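Flikum 2: a rulebook checker that passes too easily

Reviewed 1/14/24

Flikum is sold as good practice in a package. You load a simulated room, load your arm and gripper, run your task, and the software checks the run against a set of house rules and prints a report. Coutinho, the company behind it, says the report can go straight into your safety folder. I would keep it well away from your safety folder, at least until somebody has read it with a pencil in hand.

The license is $300 a year for one seat. For that you get the checker, a small library of rooms and a rule set called Nundton, which runs to 683 rules. That number is on the box and on the website and in the first line of the manual. It impressed me until I started reading. A lot of Nundton is the same rule written again for a different gripper, and one long stretch deals with how to name your files. I like tidy file names, but a badly named file has never pinched anyone's hand.

Setup was painless. The installer worked the first time, my gripper was already in the list, and I had a run going before lunch. The rule editor is plain and fast, and rules are written in short sentences with a drop-down for the limit. If you have ever tried to keep a set of shop rules in a spreadsheet, you will see the appeal. Changes are logged with the old wording next to the new one, and you can't switch that off. Good. It shouldn't be possible to loosen a speed limit quietly the night before a visit.

My trouble is with what the green check mark means. Flikum marks a rule as passed when it finds nothing that breaks it. If the run never tested the rule, that also counts as finding nothing. I made a task that moved the arm to a parking position and stopped there, and the report came back green on grip force, dropped loads and handover. The arm had not picked up a thing. There is a column for "not exercised," but it is hidden by default, and the printed report leaves it out completely. For a product about good practice I find that hard to forgive.

The rooms are the second problem. I spent most of my time in one called Skundthorpe, which has a pale tiled wall, a dark floor and a framed picture hanging on the tiles. It looks decent enough. But the rules about keeping a clear view from the wrist are tested in whatever lighting the room ships with, and the manual doesn't say what that lighting is meant to stand for. In my views the tiles came out bright while the floor was close to black. A dark object on that floor would be hard for me to pick out, and I was looking for trouble. The view rules passed anyway. They check whether the target spot is inside the camera's field and never ask whether anything there could be told apart from the background.

Then there is stopping distance. Nundton lets you set one figure for the whole job, and I could find no way to change it with load. I entered 333 millimeters and the checker was happy to apply it to an empty gripper and a full one alike. Our own shop rule has separate figures for each, measured on the real arm, and has had them since April. A simulated stop is a guess until you have gone out to the floor and hit the button. The manual does admit this, in a footnote near the back. It belongs on the front page of every report.

Support answered in around 2 days and was polite. I was told the hidden column is "under review." I asked what a passed rule would be worth to an outside inspector and got a link to the brochure.

If you do buy it, change a few things before the first real run:

- Turn on the "not exercised" column and treat every line in it as a fail.
- Strip the filing rules out of Nundton and keep them somewhere else.
- Write your own stopping rules, one for each load, from measurements you took yourselves.
- Put a run date and a rule set version on every report. Flikum prints the first and forgets the second.
- Save the wrist view at the start of each run, fingers open and nothing held between them, and keep it next to the report so a reader can judge what could be seen.

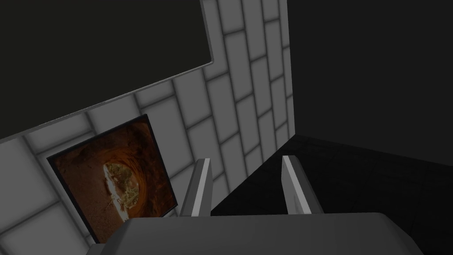 Should you buy it?

For drafting and tracking rules, maybe. The editor is the best part, and I would pay something for that alone. As proof that a robot cell is safe to stand next to, no. The checks are too generous, the printed report hides the line I most wanted to read, and a manager in a hurry will see a page of green and sign it. I have gone back to our own checklist for sign-off and kept Flikum for the change log. The license runs out next year and I haven't decided whether to renew.

Contact | Copyright 2024, all rights reserved | Back to top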